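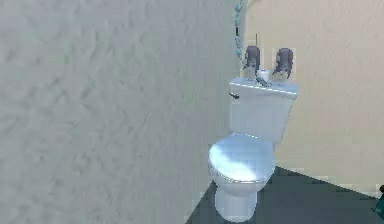 Figure 3. Toilet set close to an inside corner, textured wall to the left, smooth wall behind.

Section 3: Fitting the Flollis inlet valve and setting the water level

3.1 Scope

This section covers replacement of an existing bottom-entry inlet valve with the Enix Flollis valve in a close-coupled cistern. It doesn't cover in-wall cisterns, pressure-assisted cisterns or back-entry connections. For back-entry connections, go to Section 4.

Check local plumbing rules before starting. In some areas, work on the water supply side of the stop tap must be done by a licensed plumber.

3.2 Parts supplied

Flollis inlet valve with float cup, part 1141
Foam-backed base washer
Plastic backnut
Refill tube and overflow clip
Inlet filter (fitted inside the threaded tail)

The flexible supply hose is not supplied. Fit a new hose if the existing one is kinked, rusted at the crimp or of unknown age.

3.3 Removing the old valve

1. Turn the stop tap clockwise until it closes. Do not use a wrench on the handle.

2. Flush and hold the button down until the cistern stops draining. If water continues to enter, the stop tap is not closing fully. Shut off the water at the meter before going further.

3. Sponge out the remaining water. Place a shallow tray under the supply connection.

4. Hold the old valve body inside the cistern with one hand. With the other, undo the hose nut and then the backnut, both anticlockwise as seen from below.

5. Lift the valve out. Wipe both faces of the inlet hole and remove scale, old sealant and pieces of the old washer. Inspect the china for cracks.

CAUTION: Do not fit the valve to a cracked cistern. A hairline crack at the inlet hole can open when the backnut is tightened.

NOTE: Where the pan stands near a side wall, there may be no room to swing a standard wrench. Use a basin wrench, or loosen the hose at the stop tap end first and turn the hose with the nut.

3.4 Fitting the new valve

1. Set the valve height before installation. Twist the lower collar to unlock it, slide the body up or down, and twist back until it clicks. The top of the cap must clear the underside of the lid and the critical level mark (CL) must sit above the top of the overflow pipe.

2. Slide the base washer onto the threaded tail, foam side up against the valve flange. Do not use thread tape, paste or silicone on this joint.

3. Lower the tail through the inlet hole. Turn the body so that the float cup moves freely and does not touch the cistern wall or the flush valve.

4. Fit the backnut by hand. Tighten a further half turn while holding the body still.

5. Connect the hose finger-tight, then a quarter turn more. The hose must not be twisted or stretched.

6. Push the refill tube onto the small outlet on the cap. Clip the other end to the overflow pipe, with the tip above the rim of the pipe.

CAUTION: Do not push the refill tube down inside the overflow pipe. It can siphon and cause the valve to run continuously.

3.5 Flushing the line

1. Close the stop tap if it has been opened.

2. Press down on the cap, turn it an eighth of a turn anticlockwise and lift it off.

3. Hold an upturned cup over the open valve. Open the stop tap for a few seconds, then close it.

4. Refit the cap and turn it clockwise to the stop.

Grit left in the line is the usual cause of a new valve failing to shut off. Repeat this procedure after any work on the water main.

3.6 Setting the water level

1. Open the stop tap fully and let the cistern fill.

2. Compare the level with the line moulded or printed on the inside of the cistern. If there is no line, set the level 3 cm below the top of the overflow pipe.

3. Turn the adjusting screw clockwise to raise the level and anticlockwise to lower it. Flush after each adjustment and allow the cistern to refill.

4. Dry the hose nut and backnut with paper towel. Check both again after an hour. If either joint weeps, tighten it by an eighth of a turn.

3.7 Technical data

Maximum static pressure: 540 kPa
Minimum working pressure: 138 kPa
Water: cold, potable

If the static pressure is above the maximum, fit a pressure-limiting valve upstream of the stop tap.

Section revised October 23, 2021. Checked by Chang-ho Yoon.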